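Two arms, one cube and a shared workshop on Anell Street

Members of the Zeleke workshop have been teaching a pair of home-built robot arms to pass a blue cube from one to the other, a job most people master before they can talk.

The build belongs to Mebrat Abera and Nahom Mamo, who started it in Abera's garage and moved to the shared space on Anell Street when her car needed the garage back. They have spent $670 on it so far. Mamo keeps the receipts in a coffee can and would like it known that the figure includes the wrong motors.

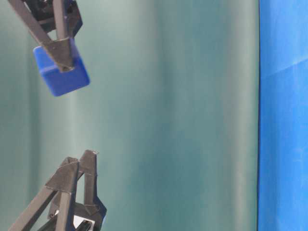
The handoff is the hard part. One arm has to hold on until the other has a grip, and then let go, and the two have to agree on when that is. "They have the manners of two people at a doorway," Abera said. "After you. No, after you. Then it hits the floor."

By the pair's own log, they have run the handoff 1,077 times. The log has a column for comments, most of them Mamo's and a fair number of them unprintable. The best streak stands at 19 clean passes in a row, reached late one night in November with no one else in the building to see it.

Abera wrote the control software, which she calls Skurer. Mamo handles the mechanical side and has redesigned the fingers often enough that the workshop now asks him to bring his own plastic for the 3D printer. 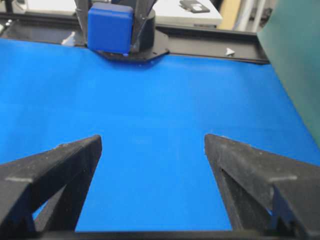

Other members have been patient. The arms take up the good bench, the one near the outlets, and a sign-up sheet has been posted so that people with bookshelves to finish can get a turn. Mamo signed up for most of it.

Asked what the arms are for, the builders gave separate answers. Abera wants them to sort the workshop's screws, which live in 81 unlabeled jars. Mamo wants them to win something, and is looking for a contest that involves cubes.

Both will be at the Zeleke open house later this month, where visitors may watch the arms at work from behind a strip of yellow tape. Admission is free. Anyone hoping to see the streak broken should plan to stay a while, or, on recent form, come at any time.

Recent items
Vasum footbridge to close for painting
Library sale runs out of tables before books
Letters: More on the Anell Street parking meters
Repair night returns to Zeleke workshop

Contact the newsroom | © 2019 Vasum Courier | Back to top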